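# Right gripper keeps closing after it already has the part - how do I stop it?

**Yi-an Nam**

Hi all, I'm hoping somebody has been through this one. I have a two-arm setup in an enclosure, and the right gripper has started squeezing way past the point where it should hold. Small plastic things get a nasty pinch, and a couple of minutes later the gripper motor faults out on overload and lets go. The left arm runs the same settings and has never done it.

What I've tried so far:

- power cycled everything (works for a while, then it's back)
- re-ran the gripper calibration from the Pirkby software, 2 times
- swapped the finger pads for new ones
- dropped the grip force from 88 percent to 57 - it faults later, but it still faults

The motor reads hot in the log by the time it quits. I started noticing it in November, after I took the gripper apart to clean it, so it could easily be something I did. I'm a hobbyist and my electronics knowledge is thin, so please go slow with me! Picture is at the bottom of the page.

**grevham_garage**

Had that. Bad motor. Buy a new one, they're not that expensive.

**Kyung-tae Yang**

I wouldn't spend money on a motor yet. You said it began after you had the gripper apart, and that makes me think of the horn (the little disc the linkage bolts to). If it went back on even one tooth off, the software's idea of "closed" is somewhere past where the fingers can physically go. So it grabs your part, thinks it still has a ways to travel, and keeps pushing until the overload trips. I did exactly this to mine and cooked a gear set before I caught it.

Try it in this order:

1. Stop the program and cut power to both arms. Please don't just hit pause - mine closed on my thumb that way once.
2. Take the part out and move the fingers by hand. They should travel smoothly from open to shut.
3. Pull the horn screw, set the motor to its center position, and put the horn back on with the fingers at half open.
4. Recalibrate with nothing in the gripper. If you calibrated while it was holding something, the zero is wrong too.
5. Set a current limit on the gripper and start low. On my Eler arms the default was no limit at all, so check yours.

If it still heats up after that, swap the left and right gripper motors. If the fault follows the motor, then okay, grevham_garage is right and you need a new one. If it stays on the right side, look at the cable at the elbow - they do get tired from all the bending.

Let us know what you find!

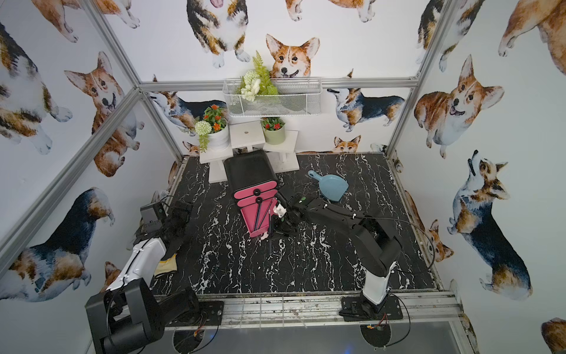

*My setup, right gripper by the pink drawers - Yi-an*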